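3. Plant motifs on altar cloths at the Plemska shrine

Reading time: 9 min
Last updated: Oct 3, 2021

3.1 Setting and sources

The hill shrine at Plemska is the smallest of the three pilgrimage churches in the Estel valley and the only one that still changes its altar cloths according to the old local order of feasts. The parish inventory, begun after the roof fire and kept up by hand ever since, lists 1,062 textile items. Most are plain linens for everyday use. The present section deals only with the cloths that carry plants, and with what the parishioners say about them.

Two sources are used. The first is the inventory itself, which gives a short entry for each cloth: donor, feast, condition and, in the later volumes, a note on pattern. The second is a set of 24 interviews held in the parish house during the July pilgrimage. Interviews were in the local dialect and were translated by the author. Where a speaker used a plant name with no settled English match, the dialect word was checked against the glossary in Bianchini's earlier study of the valley.

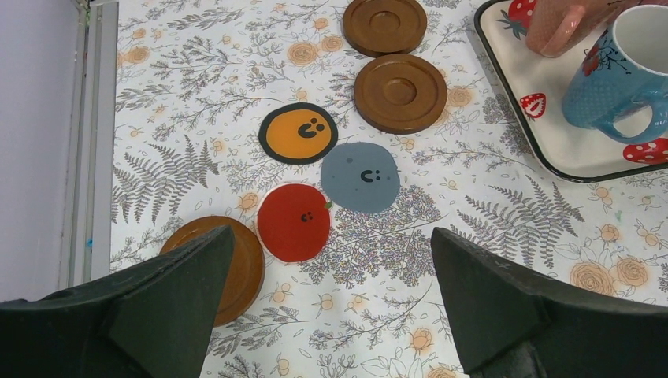
Figure 3. Photo: Assunta Bianchini

3.2 Ferns and roses in the inventory

Roses are the most common flower in the entries and cause the least difficulty. They are tied to the Marian feasts, and the donors' notes often say so outright. Ferns are harder. They have no fixed place in the church calendar, and the older clergy seem to have thought them unsuitable: an entry in the second volume records that a fern cloth given by the Greten family was "to be used at the side altar only". By the fourth volume this rule had lapsed, and fern cloths appear on the high altar at both the spring procession and the harvest Mass.

Bianchini reads the change as a sign that the harvest Mass had taken over customs from the older midsummer gathering at the spring below the shrine, where cut fern was laid on the stones. The inventory does not prove this. It does show that nine of the fern cloths were given by households from the lower hamlets, which had the care of the spring until the path was moved. No fern cloth is recorded from the upper hamlets before that date.

3.3 What the interviews add

Speakers were asked which cloth belonged to which feast, and why. Answers to the first part were quick and mostly agreed with the inventory. Answers to the second part varied a good deal. Several older women said that fern stood for shelter, as the first chapel had been roofed with it. Two men from the Valentini farm gave a different account, in which a herdsman hid the statue under fern during a raid. Neither story is found in the parish papers — the raid itself is mentioned only once, and without a date.
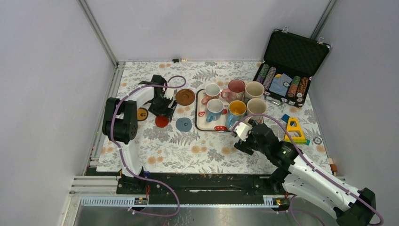
Printed cloths raise a separate question, as the inventory treats them as lesser gifts and the parishioners do not. Until the third volume a printed cloth was entered under household goods even when it had been blessed. Speakers, on the other hand, judged a cloth by its plants and gave little thought to how it was made. A white cloth with grey fern fronds and scattered orange flowers, such as the one covering the table in the second picture, would in their terms be a harvest cloth, with the fern deciding the feast and the flowers counting as filling. One speaker put the matter simply: "If there is fern on it, it goes on in autumn." The same rule was given by speakers from both the upper and lower hamlets, which suggests that the old division between them no longer affects the choice of cloth.

The sacristan's working list, which is separate from the inventory and is rewritten every few years, follows the parishioners and not the books. Printed and embroidered cloths are mixed in it without comment. The list runs to 100 lines and is pinned inside the vestment cupboard, with corrections in at least two hands. A full transcription is given in the appendix, and the dialect terms for the separate plants are taken up in Section 4.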